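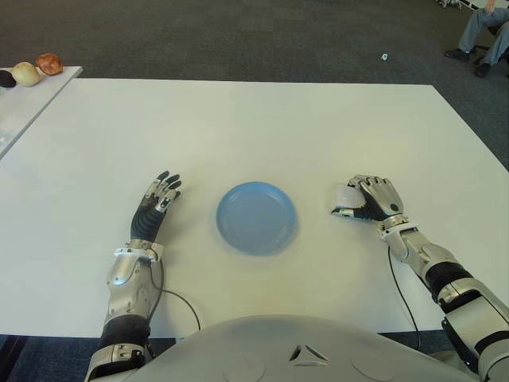 The Week I Let the Wall Do the Talking

I lost my voice on a Monday, which if you teach fourth grade is about the worst day to lose anything. By lunch I sounded like a screen door. By the last bell I was down to air.

So I did what I'd sworn I wouldn't do and opened up Lonerholm, the classroom program the Derkley district had bought for all of us over the winter. I'd clicked through the training with one eye on a basketball game. I knew it could put words up on the big screen, and a timer, and a little noise meter shaped like a volcano. That was the whole of my education.

Tuesday morning I typed GOOD MORNING. I CAN'T TALK. PLEASE SIT DOWN. Then I stood next to it with my hands folded like a person in a museum.

They sat down! All of them! I want you to understand that I have spent years of my life asking children to sit down, out loud, in a nice clear voice, with eye contact, and I've never seen it go like that. A girl in the back read the screen to the boy beside her in a whisper, and he whispered it back to her, as if it were a secret they'd been let in on.

I typed TAKE OUT YOUR FRACTIONS PACKET. Rustle, rustle. I typed PAGE 8. More rustling. Someone raised a hand and asked if I was ever going to talk again, and I typed MAYBE FRIDAY, and there was this sort of sigh that I'm still trying to figure out. It could have been sympathy.

I'll admit I got a little drunk on it. By Tuesday afternoon I was typing things I didn't need to type. NICE SOCKS. WHO IS HUMMING. IT IS A GOOD HUM BUT PLEASE STOP. The kid who was humming turned the color of a tomato and grinned until dismissal. I had the timer set for thirteen minutes of silent reading and they read for all thirteen, and when it went off they groaned. At reading! Ending!

Wednesday I found the volcano. You pick how loud is too loud, and the lava creeps up when they get noisy. I figured it would keep them quiet. What it did was give them a project. Inside of a minute they'd worked out that a steady "mmmmm" from two tables would hold the lava right at the rim without tipping it over, and they held it there, all through my silent, frantic pointing, with a level of teamwork I had been trying to get out of them since September. I shut the volcano off. I typed THAT WAS IMPRESSIVE AND WE ARE NEVER DOING IT AGAIN.

The teacher across the hall (she's been at Besier Elementary longer than the gym floor) came over at recess to see how I was holding up. She read my screen for a while. I'd left up the directions for cleaning out desks.

"You spelled 'separate' wrong," she said.

I had. It had been up there for twenty minutes, in letters as tall as a cereal box, and three kids had already copied it into their planners. I fixed it and she patted my arm and took two of my good markers on her way out, which she thinks I don't notice.

Thursday was the day the Wi-Fi went. I had my whole morning typed out, every step, and I was proud of it, too, I'd stayed up late. And the screen just sat there with a gray wheel going around. The kids looked at the wheel. Then they looked at me. I opened my mouth and what came out was a kind of honk.

It was the hummer who got up. He didn't ask. He went to the whiteboard, picked up one of the markers I had left, and wrote, in his big leaning handwriting, TAKE OUT YOUR FRACTIONS PACKET. Then he turned around and folded his hands exactly the way I do. I hadn't known I did that. The class about fell out of their chairs, and then, I swear to you, they took out their fractions packets.

He ran things until snack. I pointed at pages and he wrote them down. At one point he added NICE SOCKS, and I looked at my feet, and one was navy and one was black.

My voice came back Friday, a day that I'd planned to ease into. I said good morning and it came out fine, a little rusty. They went right on talking. Somebody was under a table. I said it again, louder, and I said please sit down, and I said it a third time with the eye contact.

Then I walked over to the board and uncapped a marker, and it got so quiet I could hear the fish tank.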